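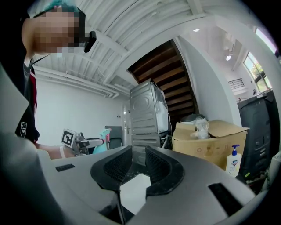 # Clornelden Touch League match data

Results and attendance for the Clornelden pickup touch rugby league, one row per game. Last updated 1/11/21.

## What's in it

- `games.csv` – 845 rows, one per game, with field, kickoff time and final score
- `signups.csv` – 2275 rows, one per player per game, IDs only
- `fields.csv` – the 17 fields we have used, with surface and whether there are lights

Scores are tries only. We don't play conversions, so a 6–4 game means six tries to four. Games called off before kickoff are left out. Games stopped early for lightning stay in, with `status` set to `short`.

## Known problems

Signups were not kept for most of the early games, so don't use `signups.csv` to work out average turnout. In 51 games the two teams were reshuffled at halftime. The score is the sum of both halves and the `winner` column is blank.

"Hayes" and "Hayes Lower" were logged as the same field until April, when the city put up separate signs. We have not tried to split the older rows.

Kickoff times are local and are the posted time, even if people were still parking.

## Loading

Files are UTF-8 with a header row. Read `game_id` as text, or the leading zeros will drop.
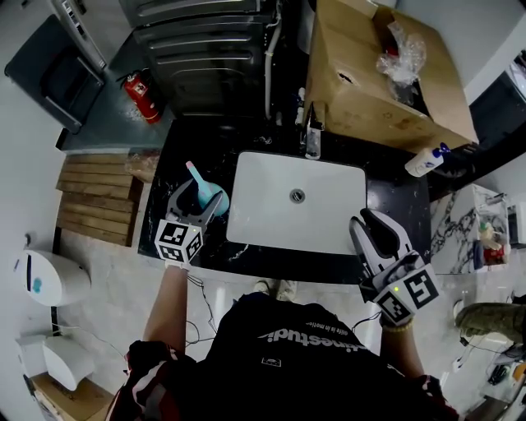

*Two grippers and a light blue bottle at the counter.*

## Changes

- Added the Drullunier field after the move from Bronura Park
- Fixed swapped home and away scores in the winter games
- Dropped the `weather` column – it was filled in too rarely to be useful

## Use

Free to use for anything. If you find a wrong score, open an issue with the `game_id` and the score you remember.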